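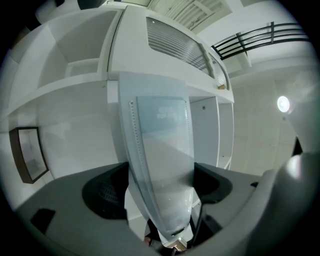 A reader wrote in to say I was being unfair to budget billing, that it had saved her family from a nasty January more than once, and that anyone who can't see the point has probably never opened a heating bill with a kid on one hip. Fair enough. I have opened plenty of heating bills, none of them with a kid on one hip, and I'll give her the nasty January.

I still don't like it.

For those who missed the last post, budget billing is when the power company looks at what you used last year, works out an average, and charges you that same amount every month. Punavine calls theirs the Steady Plan and there is a leaflet with a smiling thermostat on it. You pay the same in July as in January. Lovely. What the leaflet keeps in small type on the back is the settle-up, once a year, when they compare what you paid with what you used and send you the difference.

Mine came in June and it was $658.

I called. The woman on the phone was perfectly nice and told me this happens when usage changes. My usage had changed because I moved from a drafty upstairs place in Killbridge to a small house in Fultbridge, and the first number they set for me was based on whoever lived here before. I asked what that person did all winter. She couldn't tell me, for privacy reasons. My guess is they wore a coat indoors, or spent the whole season in Florida.

So for 9 months I thought I had a cheap house. I bragged about it! I told people at dinner that the windows must be better than they looked. (The windows are exactly as bad as they look.) If I'd been getting the real bills I would have seen it in November and bought the plastic film and the draft strips then, when it would have done some good. I bought them in spring, on sale, which I suppose is something.

My reader says the meter reading is printed on page 2 of every statement, and she's right. I went back and checked. It's there, in units, with no dollar amount beside it. I'm willing to take some of the blame for not doing the math. I'd like Punavine to take some for making me do it. 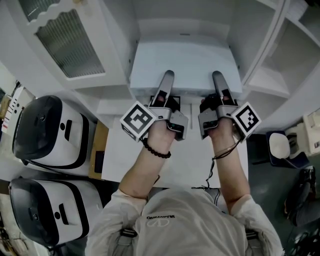 Gray sweatshirt, black bracelet.

The other thing people keep telling me is to switch to Bittencourt, who will give you $500 off if you sign for long enough. I read their terms twice. The credit is spread over the whole contract and you lose whatever is left if you leave early — or if you move, and I have a habit of moving. I haven't ruled it out. I'd just want to know what the rate is once the credit is gone, and the website gets very shy about that.

For now I'm back on regular billing. The August bill was ugly, and I knew why it was ugly, so I turned the air conditioner down a bit and moaned about it. Ask me again in January.

Posted 21/09/2018 in House, Money, Complaints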